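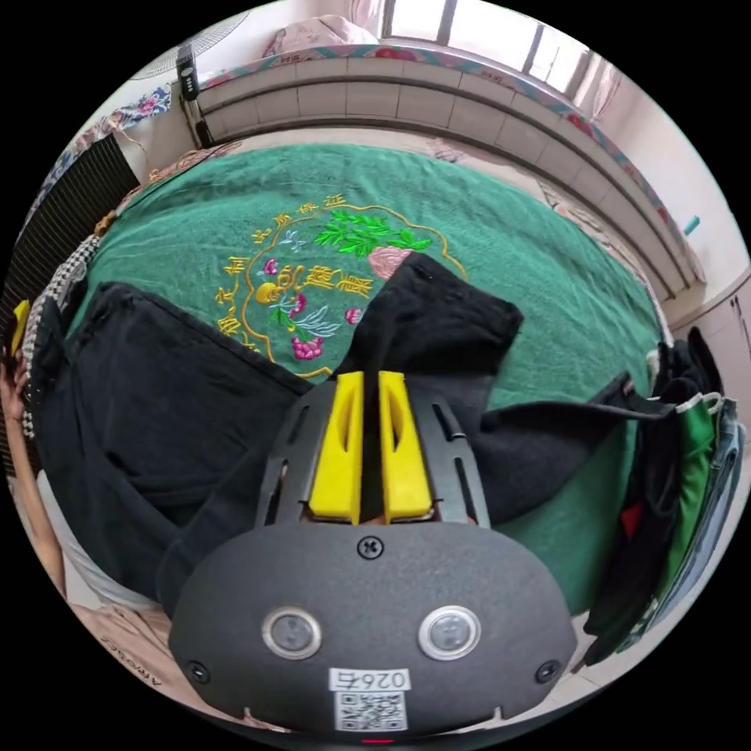 A fold of black cloth in the yellow fingers

Reading time: 2 min
Print this thread | E-mail this thread

Budget for a second gripper set?

marlina_s, Jul 19, 2022
We have 2,000 to spend before September. Do we buy a second hand-held gripper from Eltance, or keep one and put the money into spare fingers and storage? Laundry tasks only.

tsamir
Second gripper. If your only one goes back for repair you lose about a fortnight.

r.sandhu
Disagree. Get spare fingers first. Ours at Skarnville wore out long before anything in the housing did.
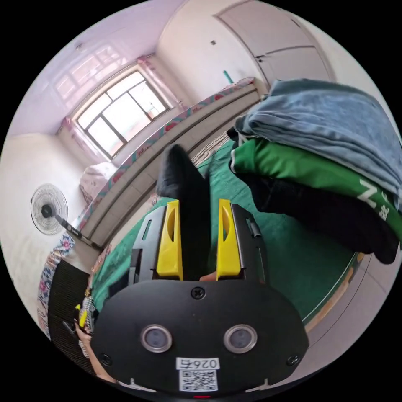 marlina_s
Storage is the bit I can't price. Every session has to be kept, and small dark items need more repeats than the big ones. A black piece like the one held upright between the fingers there takes us longer to get right than a whole stack of folded things. So I'd plan on more hours than the quote allows.

tsamir
Then two grippers still makes sense. Two people, half the days.

r.sandhu
Only if you can pay two people. Ask Gralum for a hire price before you sign.

marlina_s
Will ask. Fingers ordered in the meantime.

Recent threads
Cattaneo service contract, worth it?
Hire or buy for short projects
Labelling shared kit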